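Jan 28, 2024

Glass runs, Mallus arm, cont. Picking up from the calibration mess, which I'm calling fixed until it isn't.

Question is still the same one: does the low-light training set help on clear objects, or were we fooling ourselves with the desk-lamp results. Stevia is the old policy (trained bright, all opaque stuff plus a few tumblers). Um is the same network, same number of steps, but with 200 of the demos swapped for dim ones with glass in them. Nothing else changed. I checked the configs side by side this time, after the mix-up with the action scaling.

Protocol, so it's written down somewhere:
- 20 trials per policy per light level, 2 light levels
- object put down by hand within the taped-out area on the calibration sheet, then sheet taken away before the run
- start pose identical, gripper open
- success = lifted and held clear of the table until the timer goes. Touching doesn't count. Tipping it and catching it doesn't count either, though Stevia did that once and it looked very impressive
- timeout is 2000 control steps

Did bright first to get it out of the way. No difference between the two that I'd put in a talk. Both go more or less straight down, both hesitate a bit at the rim. Stevia slightly quicker if anything. Fine, that's what we'd hoped, the swap hasn't cost us anything on the easy case.

Then lights down. White on white with the clear glass piece, the worst one I could think of.
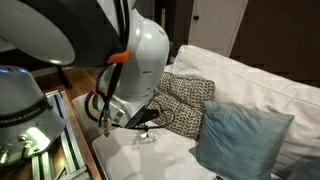 Tusgate, reading over the numbers, reckons the dim result could be nothing to do with glass at all: "You've taught it that dark means go slower. Put something opaque on that table in the same light and see if Um still wins. If it does, your glass story is gone." Also wants the depth channel switched off for one block, on the grounds that depth on transparent stuff is mostly holes and we may be scoring how each policy copes with holes.

Annoyingly good point. I'd been reading the slower approach as "it's looking for the glint" but there is no evidence for that in what I logged. The per-step velocities are there so I can at least plot approach speed against light level for both. If Um slows down in dim light and not in bright, regardless of object, Tusgate is right.

What I did see, before I start arguing myself out of it:

Stevia in the dim goes for shadows. Not every time but enough that I started writing S in the margin. The arm throws a soft shadow over the white top, it closes on the edge of that, comes up with nothing, goes back and does it again until timeout. Um does this far less. When Um fails it fails by being a bit short, closing just in front of the glass, which is a much nicer failure to have. Feels like a calibration-sized offset and not a perception one. Might be both.

One Um run thrown out: cable snagged on the way down and the wrist stalled, nothing to do with the policy. Re-ran it. Noted in the log as a repeat, not overwritten. Cables want another clip lower down, the slack is silly in the deeper poses.

Second thing that may matter — the second block was done straight after the first with no re-home in between, so any drift lands on Um and not on Stevia. Should have interleaved. I knew this and didn't do it becuase swapping checkpoints is slow. Next time alternate, even if it takes all afternoon.

Not putting a success rate in the summary yet. The dim gap is big enough to see by eye but with that ordering I don't trust it, and once it's in the table it'll get quoted.

To do:
- opaque control, same light, both policies, interleaved
- depth-off block, Um only to start
- plot approach speed
- count the shadow grasps properly from the video, my margin S's are not data
- re-check hand-eye before any of it, the short closes are all short in the same direction which is suspicous
- write down the actual lux. "Dim" is not a light level. Meter is in the Mallus drawer, I think

If the opaque control comes out flat between the two then the glass story survives and I'd want a second clear shape, something taller. If it doesn't, we rename the whole section and it's a paper about lighting, which might be less exciting but would be a lot easier to write.

Logs copied over to the shared drive under um_dim. The bright ones are still on the local machine, do those tomorrow. Leave the light settings alone till then pls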